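Everybody at Lustmont got the same memo in December. Two paragraphs, the word "efficiency" in both, nothing on who does what after. I've been on the finishing floor long enough to remember the label machine coming in, and that memo was better.

So. Grippers. Two fingers, tan blocks with black pads on the ends, and now part of the handling at our benches goes through them. Books, boxed sets, cloth goods, whatever Cullesard sends over that needs packing by something like a hand. 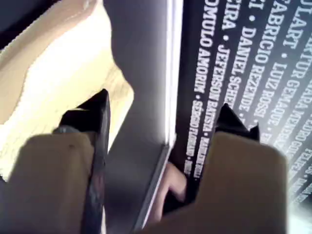 *Gripper pads at the edge of a piece printed with names, a fingertip just below.*

Look at the fingertip. That's my whole argument, really. Management talks like the person is gone from the job. The person isn't gone, the person moved a few inches over, and the job title didn't move with them. Neither did the pay.

I'm not against the thing. My wrists are not against the thing. A run of 2000 pieces used to mean ice at night, and if a machine wants the dull half of that it can have it. But the dull half was also where you got to talk. You could fold and chat. You can't chat and watch a gripper, you just watch. People come off shift more tired in the head and less in the arms and noone has worked out if thats a fair trade.

Then there's cloth. Anyone who has folded for a living knows cloth has moods. A box has edges, it tells you where to hold it. Fabric you learn with your skin - how much pinch, where it wants to slide.
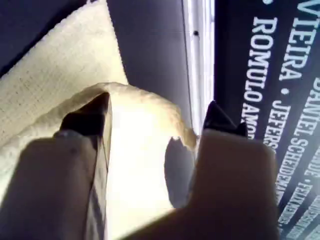
*Cream cloth pinched between the pads.*

Who taught the floor all this? The older hands did. Years of it, handed over free at the bench. If that knowledge is going into a system then it's worth something, and I would like to see it written down as worth something. Azimi, the firm with the service contract, bills us by the visit. We explain the folds to them for nothing. 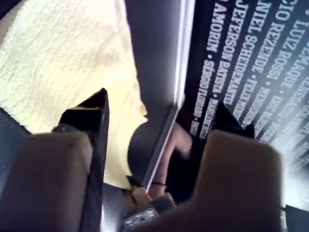
### WORK & WAGES

Two things I'd ask for, and I asked for both at the July 2019 floor meeting.

First, a real name for the new job. Not "operator support". Whoever has a hand in there next to the machine is doing skilled work and should be graded that way. Varkgate did it at their plant, took them one meeting.

Second, say in the open what happens to the hours. If a run of 500 gets done sooner, do we go home sooner? Same pay? Or just get another 500? I have asked this three times now and got a smile each time.

Break's over. More when they answer.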